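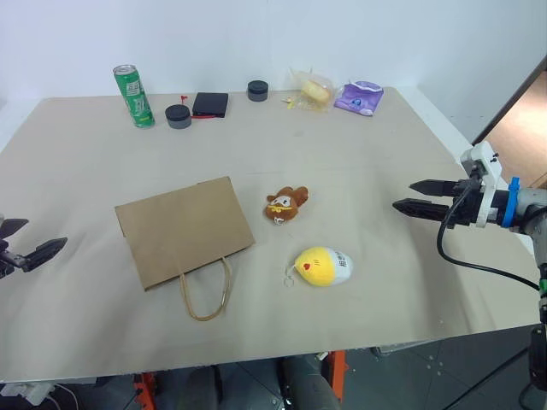 p. 39

PACKING THE BAG – talk notes, Orkmont store staff
November 5, 2019

Start. Thank Margit Dahlgren for the room. Phones off. Say who I am, keep it short, they've been on their feet all day.

Ask first: who bagged something this week and heard about it later? Hands up. Wait. Let them tell one or two, no more, we have 30 minutes.

Ordinary small order. Tall can, two little jars with black lids, flat black box, bread thing in clear plastic, purple packet. Paper bag with a cord handle. Nothing special, you see this order all day. Ask them what goes in first. Don't give the answer yet. (At Porovham half the room said the bread. Be nice.)

OK – order of work.

Look before you load. Two seconds. Everything out where you can see it, bag off to one side. In the picture the small stuff is mostly back by the wall and the bag has its own space. Good habit. People who load straight off the belt get the heavy thing last, every time.

Open the bag all the way. A kraft bag lying flat stays flat unless you make it stand. Hand inside, push the corners out, then crease the bottom. Handles OUTSIDE. Show with the real bag, I have four in my tote, don't forget them on the chair like in August.

Flat and firm goes down first. The box. It makes a floor. Holger Nyberg will say jars first, we've argued this since Manalastas, fine, jars first works too if the box is flimsy. Pick one and stick with it at your station.

Jars. On the box, lids up. Not touching the side seam. If two jars knock together put something soft between them – the purple packet would do it. Ask for other ideas here, somebody always says receipts. No receipts, customer wants the reciept.

Can. Stands up, in a corner. A tall thin one tips over if it's alone in the middle, and then it rolls on everything. Wedge it. If its cold and sweating it goes in its own sleeve, paper bottoms do not forgive water. Story about the parking lot, the short version.

Bread last. On top, no weight on it, ever. Don't squeeze the film down to make it fit. If it sticks up over the rim that's OK, fold nothing over it.

Now lift. Both handles, an inch off the counter, listen. Anything clunk? Fix it now, the customer won't.

Numbers slide, go fast. Ullance counted 1576 bags over the trial, 1128 packed box-first. Fewer do-overs with box-first, Trygve Kvam has the sheet if anyone wants the detail. Don't read out the table!! Lost them last time.

Questions I'll get:
Double bag? – Only if glass plus cans. Ask the customer.
What if they brought their own bag? – Same order. Check the bottom first.
Customer wants it their way? – Their way. Smile.
Left-handed? – Swap sides, Fatemeh Pakzad has a good setup for this, get her to stand up and show it.

Practice. Pairs, one bag each pair, same six items. One packs, one watches and says nothing till the lift. Then swap. Deisy Cuervo has the spare groceries in the back, send two people to carry.

Close – sign-up sheet by the door, next session is on registers, not me. Collect the bags, I need them back.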